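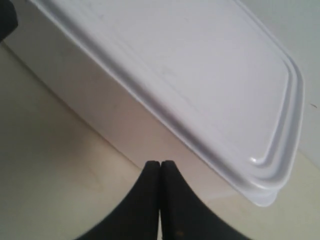

How to piece together the life of a forgotten mill owner

Posted 14 Nov 2022 by Loukia Tsolakis

Search this site Go
Search tips

If you have ever stood in front of an old mill with a name carved over the door and wondered who on earth that person was, I hope this will set you off in the right direction. I spent a very happy couple of years doing exactly this for a ribbon maker called Josiah Belay, who had a works at Ferkurbridge and who had, as far as I could find, never had more than a line written about him. He now has 11 pages, and I could bore you with every one of them (my family will tell you that I do). The method below would suit any manufacturer of the eighteenth or nineteenth century, large or small.

Step 1. Write down what you think you know

Start with a single sheet of paper and put on it everything you have been told, with a note of who told you. I had "came from Brustby, made his money in ribbons, fell out with his brother". Leave a wide margin, as you will be crossing things out. The brother was a cousin, by the way, and the falling out was over a horse.

Step 2. Pin down the birth, the marriages and the death

Begin with the burial and work backwards. A burial entry often gives an age, and once you have an age you have a span of years to look for a baptism in. Do allow a few years either side, for people were vague about such things and the clerk was sometimes vaguer still. Marriages matter more than you might expect in the cloth trades. A young man with a good pair of hands and no money very often married the daughter of someone with looms, and Josiah did just that, twice! Look at the witnesses too, and copy their names down even if they mean nothing to you yet.

Step 3. Find the will

I can't say this warmly enough: find the will. An inventory, if you are lucky enough to get one with it, takes you through the house and the workshops room by room, and you learn who had the good bed and how many looms stood idle. Read it through once for pleasure before you start copying. The old handwriting does get easier, I promise, and a good trick is to write out an alphabet of the clerk's letters from words you are sure of, then keep it beside you.

Step 4. Follow the money

Trade directories will give you an address and a description of the business, and it's worth looking at every edition you can get hold of, since "ribbon weaver" turning into "ribbon manufacturer" is a whole story in one word. Insurance policies are lovely things as well. Josiah insured his stock for £286 when he was a young man, and I remember reading the figure out loud to a very quiet reading room.
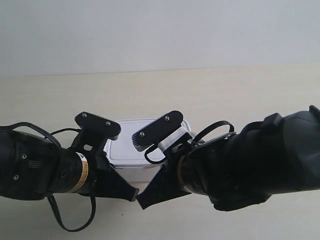
Bankruptcy notices come next, and please don't skip them if your man died rich. Plenty of makers went under once or even twice and climbed back up again, and the notices name the people they owed. From one of these I got the name of the dyer he used, and from the dyer's letters I got the only description of Josiah I have ever found, which says that he was "a stout loud man, much given to waistcoats".

Step 5. Look for the people who worked for him

Here you will need patience. Apprentice indentures are the best place to begin, then settlement papers, where a poor family had to explain to the parish where they had lived and who had employed them. I went through 100 of these one wet June and found five of his weavers, one of whom, Hannah Flundar, had worked for him since she was a child. She gets as much room in my write-up as his second wife does, and I think she has earned it.

Step 6. Write it up before you feel ready

You will always want one more document. Write it anyway, in order of date, and put where you found each thing at the foot of the page while you still remember. Where two sources disagree, say so and say which you trust. Then give a copy to the local library, and keep a copy of the notes as well, in a different building from the first if you can possibly manage it.

Comments

Ebise Wako
Thank you for this, Loukia. I have been stuck on a stocking maker for ages and had never thought of the settlement papers. Do you go through them page by page or is there usually an index?

Loukia Tsolakis
Hello Ebise! Mine had an index of the people examined but not of their employers, so it was page by page, with a flask of tea waiting outside.

Gebremedhin Mekonnen
What was the matter with the horse?

Loukia Tsolakis
Lame, and sold to the cousin as sound. It went on for years.

Mahlet Wubshet
The alphabet trick works very well. I'd add that capital letters want a sheet to themselves.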